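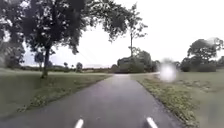

Celwood wet-weather walking shoe

I've sold a fair few shoes from the Hivley shop and this is the pair I end up wearing to work myself. My walk in is mostly tarmac path with grass either side, and the weeds creep right over the edges, so I wanted something low and light that would still shrug off a soggy verge. Boots felt like overkill!

The sole is a soft rubber with shallow grooves. It grips nicely on smooth asphalt and on wet concrete slabs (the joints used to catch the toes of my old pair, these have a bit more lift at the front).
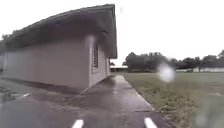
I'd still go gently on painted lines when it's raining, mind you. Paint is slippery whatever you've got on your feet.

Sizing comes up a touch small, so go up a half if you like thick socks. They weigh 400 g a shoe in my size and took me 4 walks to break in. Colours are slate or moss. I have the moss, and it hides grass stains brilliantly.

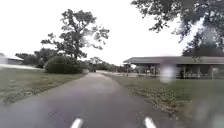 Price and delivery

£79 a pair, spare laces in the box. The wide fitting has been back in stock since January. Send them back unworn if they pinch, just keep the box please.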